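From: Horațiu Vasiliu
To: workshop-list
Date: May 12, 2026
Subject: Re: the metal bin, and what to do with the odd parts

Dear all,

Thank you Capucine for writing this up, and sorry that my answer is slow. I wanted to read it two times before I reply, because the last time we discussed storage on this list I misunderstood half of it and bought the wrong labels.

Capucine Cordier wrote:

> Hello everybody,
>
> I was in the workshop last evening to look for the small clamp
> and again I ended up digging in the big gray bin. It has become
> the place where we put every thing that has no other place. When
> we took it over from Senau it was meant for offcuts only, if I
> remember correctly. Now there are good parts together with
> things that I can not even name.
>
> My proposal: we take everything out, we keep what somebody
> wants, and the rest goes away before the summer. The bin itself
> I would like to keep. It is strong and it does not tip over.
> But the coating inside comes off in flakes, and I do not like
> to put clean things in it as it is.
>
> Three questions for the list:
>
> 1. Does anybody know if this coating is paint, or something else?
> 2. Who wants to keep which parts?
> 3. Can we agree on a rule for the bin, so that I do not write
> the same message again in December?
>
> Kind regards,
> Capucine

I try to answer in the same order.

About the coating. I do not know for sure what it is. I rubbed it with a dry cloth and some of it came off on the sloping panel, at the lower side where it is already ragged, but higher up it holds well. Trevor thinks it is an old primer and he may be right. Dinesh thinks it is a residue from whatever was stored in it at Senau. I would not sand it before we know, and I ask everybody to please leave the wire brush on the wall for the moment. I have written to Premel, where the bin was bought originally, to ask what they used on that series. The inventory number on our sheet is 3,187, and I gave them this number too. If they do not answer, Kusum has offered to show a few flakes to a person she knows at the paint shop.

My own preference is not to repaint. The floor is bare metal with scratches all over, and it has done its job like this for years. A new coat of paint would look nice for one month. What I would prefer is a mat, cut to size, that covers the floor and goes a little up on the slope. Then small parts do not scratch and do not slide. A roll of the ribbed rubber costs 41 at Malhotra, and we would use less than half of it. The rest can go into the drawers under the vise, which also need it.

One practical point about the mat: there are two small holes in the floor of the bin, one toward each side. Please do not cover them without thinking. If somebody puts in a wet part, the water has to go out somewhere. I would punch the mat at the same places, with the 10 mm punch if we can find it (Trevor, I believe it was with you).
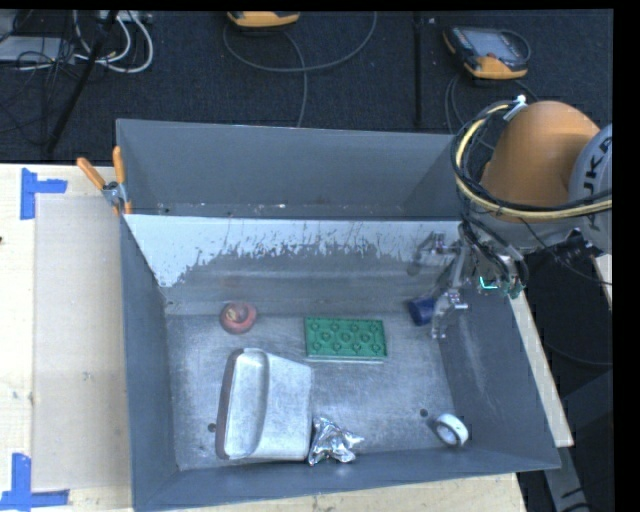 About the parts. I would like to keep the green board, if nobody else has a claim on it. I have a plan to use it as a base for sorting small screws on the bench, and I think the round pattern on it would stop them from rolling away. If it belongs to a set, please tell me and I will of course put it back with the rest of the set.

The roll of tape should go on the hook with the others. I know it is a small matter, but I bought two new rolls in April and I am quite sure we did not need them.

For the light gray tray I have no idea, I am sorry. It looks to me like a scoop, or like a part that was taken out of a bigger thing. Dinesh, you asked in winter for a tray with a long channel, to lay out your drill bits. Would this one serve you? If it is too long for the shelf, please do not cut it before somebody has confirmed that it is free.

The round red piece I first took for a knob from the old Jindel press, but I compared it with the drawing in the manual and I am not convinced any more. It could be only a spacer or a cap. Kusum, you worked on the press more than all of us, can you have a look? If it is from the press then it must go in the box with the press parts, and with a label, because a replacement was 40 the last time, plus the shipping.

The dark blue cylinder I leave for the others to decide. I have no use for it.

About the rule. I would suggest a simple one, and I hope it does not sound too strict. Whoever puts something into the bin writes a tag with name and month. What has no tag can be taken by any member. What has a tag stays until the member answers, and if there is no answer after two messages on this list, it goes to the shelf by the door for giving away. I still have a box with 110 paper tags from the tool sale, so we do not need to buy any. The string is in the same box.

If you agree with the mat, please write to me before I order, and I will do the cutting myself. I will also need one other person to help me lift the bin from the table, as it is heavier than it looks and my back is not what it was.

With best regards,
Horațiu

P.S. Capucine, the small clamp is in the second drawer, behind the files. I put it there and forgot to tell you. Please excuse me.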